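Field Organizers Wanted: Drindstead Votes on Its Library Levy

The levy goes to the ballot in June, and we want every household in Drindstead to hear from a neighbor before then. Clundden Civic Project is hiring 3 paid field organizers, and we're also looking for people who can give us an evening or two on the doors. If you love talking local politics with strangers (we do!), please get in touch. 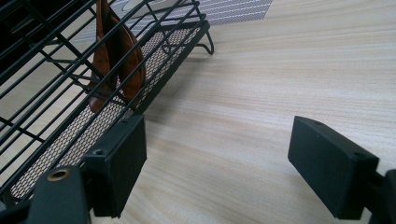 Wire rack on a wood-grain tabletop

What the job is

You'll knock on doors, call voters, and help people find their polling place. You'll hear a lot of opinions on property taxes, some of them loud, and a good part of the work is listening. Organizers each take one area: Skalon Hill, the Nnaji Street blocks, or the river side. Last time the levy was up it failed by 434 votes, and whole streets on the hill never got a single knock. We think we can do so much better than that.

Who we'd love to hear from

Students, retirees, parents with free evenings, people who have never worked on a campaign in their lives. You should be comfortable on your feet for a few hours and okay with hearing "no thanks." A second language is a big plus, especially on the river side. You don't need a car.

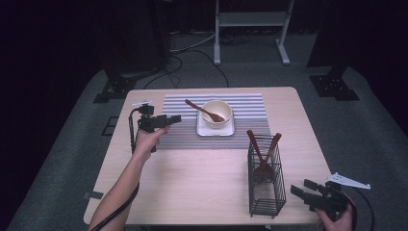

Training takes 2 evenings and is paid. We go over the levy itself, what the money can and can't be spent on, and how to answer when you don't know the answer. After that you'll go out with a partner until you feel ready to take a street alone. Shifts start at 4:30 p.m. and finish by 8.

How to apply

Send a few lines about yourself and the area you'd like to Velimir Todorova, field director, at the Clundden office, 99 Nnaji Street. No résumé needed. If you'd just like to help for an evening, say so in your note and tell us which evenings suit you.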